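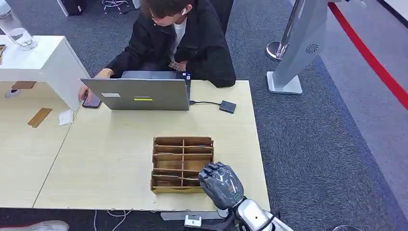
The Skesby bread subsidy was a payment made to licensed bakeries in the island territory of Skesby to keep the shop price of a standard loaf below the cost of making it. It ran for four years and was ended by the territorial assembly on September 30, 2019, by which time it had outlived two finance ministries and most of the arguments for it.

Background

Skesby grows no wheat. Flour comes by ship through the port of Urus, and its price follows the exchange rate closely on the way up and with some reluctance on the way down. After a sharp fall in the local currency, the assembly ruled out price controls, which had been tried before and had mainly produced smaller loaves. It chose to pay the bakers instead.

Operation

Bakeries claimed a fixed sum per standard loaf, to be filed monthly on paper. The law defined a standard loaf by weight and left its shape to the conscience of the baker. At its peak the scheme covered 342 bakeries, a notable figure for a territory that had previously supported far fewer. Several of the new ones had no oven. The rules had not asked for one.

Claims were processed by Bovent, a state-owned grain trading company that also sold the bakeries their flour. Critics said this gave Bovent an interest in both ends of the sandwich. The company replied that it saved on postage.

The Borbély report

An audit known as the Borbély report was published in June of the scheme's final year. It found more than 2,000 claims for bread baked on public holidays, when baking was illegal, and noted that Urus had, on paper, the highest bread consumption of any port its size. Some subsidized flour had left the territory on the same ships that brought it in. The report recommended tighter inspection. The assembly, having priced the inspectors, preferred repeal.

Aftermath

The price of a loaf rose within days and settled somewhat lower than the bakers had warned. Cash grants to low-income households were promised as a replacement and arrived the following spring. Bovent kept its claims department, which now handles the fuel rebate.

See also

Skesby fuel rebate
Port of Urus
Standard loaf (unit of account)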